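Home
Bedroom
Dressing Tables
Mirrors
Spares
Delivery
Contact

Entwistle Furniture
Vundano dressing table with oval mirror
Model 3001, cream-white

The Vundano is a single-user dressing table with a fixed oval mirror mounted at the rear of the top. It is supplied by Grenau and sold in the UK through Entwistle. The table and mirror are packed separately and joined on site with the bracket set supplied.

General

The top is a single flat panel with a smooth cream-white finish. There is no glass insert and no raised lip at the front edge. Small items such as lipsticks, brushes and sample pots stand directly on the surface. A tray may be used but should have felt or rubber feet.

The mirror frame is wide and cream-coloured, with carved scrollwork in relief along the lower rim on both sides of the centre. The relief is part of the frame and cannot be ordered separately. A plain frame is available under the Tavano name and uses the same bracket set.

The mirror is fixed and does not tilt. A seated user should have the eyes level with the middle third of the glass. If the stool supplied by another maker is too low, change the stool. Do not pack out the mirror brackets.

Siting

Place the table on a level floor with its back to a wall. Leave 22 mm between the wall and the rear of the mirror frame. The gap allows the upper fixings to be reached with the key supplied and stops the frame marking the wall.

A cabinet may stand at the left or right of the table. Where it holds electrical equipment, run the cables behind the cabinet and keep them off the dressing table top. Plug-in lamps should be placed so that the bulb is not reflected into the eyes of the person seated.

Shelving behind the user will show in the glass. In a salon or shop this is often wanted. In a small bedroom it may be better to turn the table to face away from open storage.

Fitting the mirror

Two people are needed. Lay the mirror face down on a blanket and attach both brackets finger-tight. Lift the mirror on to the table, start all the lower screws, then tighten the upper ones first. The final setting is 9 Nm. Do not use a powered driver on the lower screws, as the inserts can be pulled out of the panel.

Once tight, check the frame by hand at the widest point of the oval. Slight movement is normal if the floor is carpeted. Movement at the bracket is not, and the screws should be taken out and started again.

Cleaning

Wipe the top with a soft damp cloth and dry it. Remove nail varnish with a dry cloth while it is wet. Acetone will dull the finish and the damage cannot be polished out.

Dust the scrollwork with a dry paintbrush. Spray glass cleaner on to the cloth and never on to the mirror, so that liquid does not run down behind the lower rim.

Spares and guarantee

Bracket sets, screws and touch-up paint are held in stock. Replacement mirrors are made to order and the next batch is due in April. The guarantee runs for 2 years from delivery and covers the panel, brackets and frame. Chips to the relief must be reported before the mirror is fitted.

Trade enquiries: Wayne Kershaw
Spares and returns: Marlene Xavier

Page revised 28th February

In use

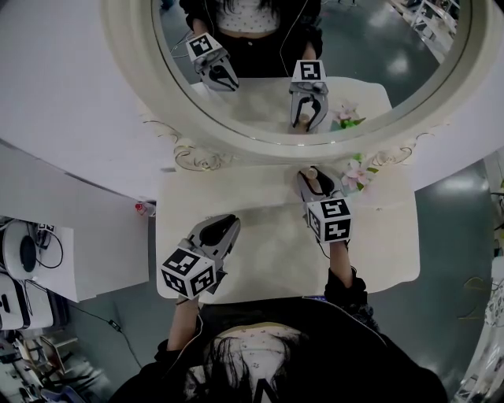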